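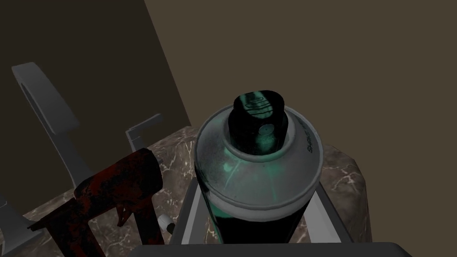
Open day at Skuten: anyone else go?

gantry_gull
Went along to the Skuten open day in May and thought I'd put a few notes up, as a couple of you asked. The bit I liked best was the simulator corner. They had the picking job up on a big screen, spray can on a marble worktop with the gripper fingers either side of it, and you could take over with a hand controller and have a go yourself. I got 3 tries and made a pig's ear of two of them! Ertuğrul Türkmen was running the desk and was very patient with me.

Stayed till half four and missed the bus.

pennyfarthing63
I was there in the morning. Good fun, but I'd hoped for more real machines and less screen. You can't learn much about gripping from a rendered can, can you? No weight to it.

layug_lurker
Disagree with that. We use the same sort of thing at Layug and it's saved us a lot of smashed stock. Irena Witkowska said in her talk they'd done 2,071 simulated picks before they let the real arm near a shelf. You wouldn't want to do that lot by hand.

pennyfarthing63
I heard the talk. I also heard her say the real arm dropped things for the whole first week :)

gantry_gull
Ha, she did say that. To be fair to both of you, she put it down to the contact settings, and Reynaldo Gatchalian stood up at the back and said Nindside had the same bother with anything round and shiny. They went on about friction for ages. I was lost by the end but the people next to me were scribbling it all down.

tin_whistle
Couldn't make it, gutted. How good did it look? The last one I saw was all plain grey blocks.

gantry_gull
Mixed bag. The can is lovely, teal paint all over the cap and smeared down the sides, and you can read SHAKE on the shoulder. The red and black tool next to it looks properly grimy too. Then the bits towards the back are flat grey and the walls are just plain brown and tan.

layug_lurker
The mucky surfaces are what I'd want to test on. Clean ones are too easy for the vision side.

tin_whistle
Fair enough. Is there another one planned?

pennyfarthing63
Charito Samonte told me Sinurow are hosting the next. No date yet. I've asked her whether they'll have a real arm out on the floor and I'll post when she gets back to me.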